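To: lab-equip list
From: Evelien Maes
Subject: Re: [lab-equip] gripper spend before July

Quick one, between meetings.

Riet Hoekstra wrote:
> Can someone tell me what we still need for the second
> table at Drorkdale? Wouters wants the order in by
> Thursday. I have 1,000 left on the small parts line and
> Dirk is asking for all of it. Also do we really need
> new fingertips AND a cable guide, or can one wait.
> Riet

Cable guide first. Fingertips can wait, the black ones are fine for cups and lids. Cables hang off both arms down to the floor and Hagos has asked twice now. Wouters quoted 267 for the guide kit, both arms, no install. We do teh install.

Then mats. 4 of them, dark gray again so we dont have to redo the lighting. 20 each from Gumirico, less if Kátia adds hers to the same order – Kátia, can you say yes or no today?

Not asking for: second lamp, bigger table. Dirk wants the bigger table, I know. Next year's budget. Food packing fits on what we have, basin on the left, bag on the right, see below.

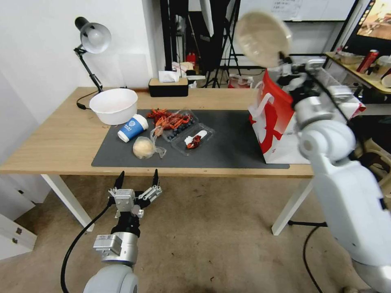
Food table, both arms, lid in the right gripper

Leftover money – please keep it for spare fingertips in the fall, don't let it go back into the general pot. Riet, can you put it under consumables? Milano did it that way and noone complained.

Need the cost code before I can send anything to Wouters.

Evelien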